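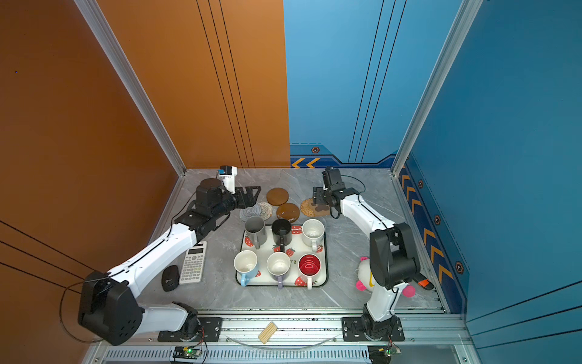

Rules for Robots That Share a Room With You
by Simone Barros

We use cookies on this site. The chewy kind are not included. Accept / Manage settings

Your house has rules. No running with scissors, no soccer near the TV, no feeding peas to the dog. Robots have rules too, and they get a lot more of them than you do.

Let's start with a robot arm whose job is to put mugs on coasters. Easy, right? You could do it half asleep. But a robot arm doesn't know that a mug can break, or that your fingers are not a mug. Somebody has to think of all that first, and then write it down.

Rule 1: Know where the arm can reach.
Before an arm is switched on, people work out every spot it could possibly get to. That area is called the workspace. While the arm is moving, hands, elbows and curious noses stay out of it. Walls around a table help everyone see where the robot's part of the room stops.

Rule 2: Have a big stop button.
It is usually red, and it has to be easy to hit. At the Triline workshop, where I go to ask annoying questions, the first lesson for new people is how to stop the robot. Making it go comes much later. My guide, Shewit Abera, made me press the button 15 times before I was allowed to touch anything else. I got quite good at it.

Rule 3: Go slow.
A slow bump is a bump. A fast bump is a trip to the nurse. When people are close by, robots are often told to move gently, even if it makes them look like they're wading through pudding.

Rule 4: Two arms, one plan.
If two arms work over the same table, they can bonk into each other. So they need to be told who goes where - a bit like you and your sister in the back seat, except that the robots listen.

Rule 5: Write down what went wrong.
Good robot people keep a notebook of every drop, bump and oops. Shewit's has 278 entries. Nobody gets yelled at for adding one. You get yelled at for hiding one.

Grown-ups in lots of countries meet up to agree on rules like these, and the finished ones are called standards. They are long and they have hardly any pictures. I have read one so you don't have to.

COMMENTS (3)

Kevin Llanos: My class wants to know if a robot can press its own stop button.

Simone Barros: Some robots stop themselves when they feel a bump. People still get a button. We like buttons.

Janaína Rangel: My son is now wading through pudding to avoid bedtime. Thanks for that.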